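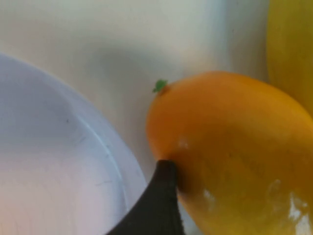
Artificial fruit

Artificial fruit, also called faux fruit, imitation fruit or, in the toy trade, play fruit, is any object made to look like a piece of real fruit. It is used for table decoration, shop and photographic display, children's play, and sorting and handling exercises. Most of the artificial fruit sold today is plastic or foam. Older pieces were made from wax, glass, stone, plaster, papier-mâché or carved wood.

The subject overlaps with that of the fruit bowl, as most artificial fruit is kept in a dish or on a plate of some kind. This article deals mainly with the mango and the banana, two of the common tropical shapes, and with the dishes used to hold them.

Materials

Wax fruit was a popular parlor ornament in the 19th century and was often kept under a glass dome. Wax takes color well and has a slight translucence that resembles fruit skin, but it softens in warm rooms and is easily dented. Stone fruit, usually alabaster or marble, was made for export in several parts of Italy and is heavy for its size.

Plastic fruit is either hollow or filled. Hollow fruit is light and will roll off a flat surface if bumped. A filled piece usually has a foam core under a thin painted or lacquered skin, and is closer to the weight of real fruit, though still lighter than a ripe mango of the same size. Weighted pieces with sand or a metal slug inside are made for window displays.

The surface is normally finished in two or more colors, with the second sprayed over the first so that one fades into the other. A clear coat may follow. This coat accounts for the strong shine of many inexpensive pieces, which show small white highlights under a lamp where real skin would look duller.

Shapes

Mango. Artificial mangoes are long and rounded, narrowing slightly at one or both ends. Colors run from greenish yellow through golden yellow to deep orange, sometimes all on one piece. Many have a small green stub at the stem end to stand for the stalk or a leaf. Without it an orange or yellow mango can be hard to tell from a large lemon, and mixed sets are often sorted wrongly for this reason. The stub is usually a separate part pressed or glued into a hole and is the first part to be lost.

Banana. Bananas are sold singly or as a joined hand. The single banana is a plain curve with a brown tip at the blossom end and a yellow or pale green stem. As it is long and narrow, it does not lie flat in a small dish. It will often stand partly upright against the rim, or tip out altogether if the rim is low.

Other common shapes are the apple, pear, orange, lemon, peach, strawberry and grape cluster. Grapes are nearly always made of soft vinyl on a wire stem.

Dishes and plates

A dish for display fruit is normally pale and undecorated. White, gray and light tints such as pink or lavender are usual, as they set off yellow and orange. Two types are in general use: a shallow round dish with a thin raised rim, and a deeper bowl with curved sides. The shallow type shows more of each piece but holds fewer. Two mangoes laid side by side will fill a small plate nearly to the edge. In play and sorting use each kind of fruit has a dish of its own, with mangoes on one and bananas on the other.
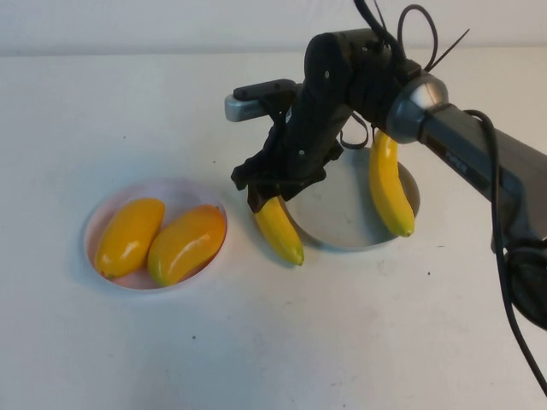

Manufacture and sale

Hollow plastic fruit is blow molded in two-part molds, which leave a seam along the length of the piece. Better grades have the seam trimmed and buffed before painting. Foam fruit is cast around a core or expanded inside the mold, then dipped. Stems, leaves and stubs are fitted last.

Among the smaller suppliers, Trillico began as a maker of shop window goods and lists mangoes in 2 sizes and 16 color finishes. Its bananas are sold to display firms in cartons of 50. Fliva makes a lighter hollow line for the toy market, sold in net bags with a matching set of pastel dishes. Ismail, an importer, handles mostly mangoes, guavas and papayas. A display fruit collection at Mostitz holds more than 3000 pieces, the greater part of them wax, and is open to visitors in August.

Wear and care

The dish usually shows wear before the fruit does. Matte plastic picks up fine gray scratches and scuff lines, most of all near the rim, where pieces are slid in and out. Dark specks may be grit, paint or flaws in the plastic itself. Scuffs on a white tabletop are treated in the same way as those on a dish: a damp cloth with a little dish soap takes off surface marks, and a melamine sponge lightens many of the rest, but the sponge also polishes a matte surface and can leave a shiny patch.

Artificial fruit is dusted with a soft brush or wiped with lukewarm water. Solvents, including nail polish remover and some glass cleaners, dissolve the clear coat. Foam pieces should not be soaked, as water enters at the stem hole and dries slowly. Wax is only dusted.

Strong sunlight fades the sprayed colors – orange more quickly than yellow – and turns clear coats brown over time. Pieces stored touching each other in a hot attic may stick together and lose paint when pulled apart. Tissue paper between layers is the usual remedy.
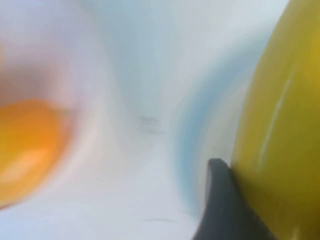 Safety

Small parts such as stem stubs, leaves and single grapes are a choking hazard for young children, and sets meant for play should have these molded in one piece with the fruit. Display fruit is not made to toy standards and may carry paints unsuitable for chewing. Foam fruit is sometimes bitten by dogs. It should not be placed in a bowl together with real fruit that is going to be eaten.

See also

Fruit bowl
Still life
Wax fruit
Play food
Window dressing

This page was last edited on 7 October 2018.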